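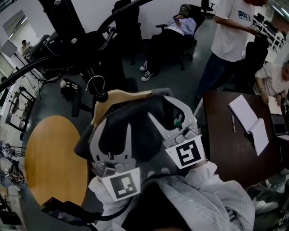
Can a machine hang up laundry yet? Question about garment handling in a small business

Asked by Callum Rudd
Topic: Automation, textiles
3 answers

I run the back end of a small uniform hire business and I am trying to work out which of our chores could go to a machine in the next year or two. Hanging is the one I care about. At the moment the best I have seen is a gripper with two plastic fingers and a square marker on each, closed on a wooden hanger with a dark garment on it, and there is still a person's arm holding the gripper. That tells me the fingers can hold a hanger, but I do not know how far that is from a machine doing the job unattended.

Our case is as follows. We handle 924 garments on a normal day, mostly tunics and trousers, with some knitwear. They come out of the dryer in a heap. Someone takes one, finds the collar, puts a hanger in, does up the top button if there is one, and puts it on a rail. The rail feeds a Grastton conveyor, which has been automatic for years and gives no trouble. Everything before the rail is done by hand.

What I would like to know:

1. Is there anything that can take a garment from a heap and get it on to a hanger without a person?
2. If not, which part is the difficulty?
3. Does the type of hanger matter? We have a mixture of wood and wire.

I am not interested in folding. I have read plenty about folding.

Answer by Jozefína Havlíček
Marked as accepted

Taking your questions in order.

1. For flat items such as towels and pillowcases, there are feeders that work well, and have done for a long time. For shaped garments from a mixed heap, no, at least nothing I would put in a working laundry. There are hanging stations where a person presents the shoulders of the garment and the machine inserts the hanger and sends it off. Those are sound. They save a wrist movement and a few steps, and they leave the difficult part with the operator.

2. The difficulty is finding the collar. A tunic in a heap has no fixed shape, and the camera sees a fold which may be a neckline, a cuff or a hem. A person solves this by picking the thing up, giving it a shake and feeling along the edge. A machine can do the same, but it usually needs several regrasps, and each one is a chance to drop the garment or pick up two. Dark fabric is worse than light, as the folds show up badly under ordinary lighting.

Putting the hanger on the rail is much easier. The hanger is rigid, the hook is always in the same place relative to the bar, and the rail does not move. The garment swings, so the arm has to be slow or wait for it to settle. I would expect a modest arm with a two-finger gripper to manage this step.

The markers are for measurement. With a printed square on each finger, the camera can work out the opening between the fingers and so how wide the grip is. A person moves the hand-held gripper through the task many times and the recordings are used to teach an arm the same motions. So the presence of a person's arm is normal, and it tells you nothing either way about how the arm performs afterwards. Ask for the results with the arm alone.

3. Yes. Wood is thicker and gives the fingers something to close on. Wire turns in the grip when the garment is heavier on one side. If you plan to try anything, standardise on one hanger first. Trousers need a separate process whichever you choose.

When a supplier gives you a success rate, ask what it was measured on. We had a demonstration from Plutetance in June where the rate was excellent, on one shirt, laid out face up on a table. Ask for 1000 garments from your own dryer, unsorted, and ask for the number of times a person had to step in.

Answer by Bohumila Machala

Agree with most of the above, but I would look at the sorting before the hanging. We stopped tipping everything into one heap and now unload by garment type into 6 bins – no robot involved – and the hanging bench went from being the bottleneck to waiting for work. It cost us the bins and some shelving.

On knitwear, do not hang it. It grows at the shoulders.

Answer by Lina Haddadin

Kuo do one I think. Not sure of the price. Might only be for shirts.

Comments

Callum Rudd: Thank you, very clear. Would the hanger-to-rail step be worth automating on its own?

Jozefína Havlíček: At your volume, no. The operator already has the hanger in hand and the rail is within reach. At 300 an hour on one bench it might be worth costing.

Callum Rudd: We are well short of that. I will price the bins.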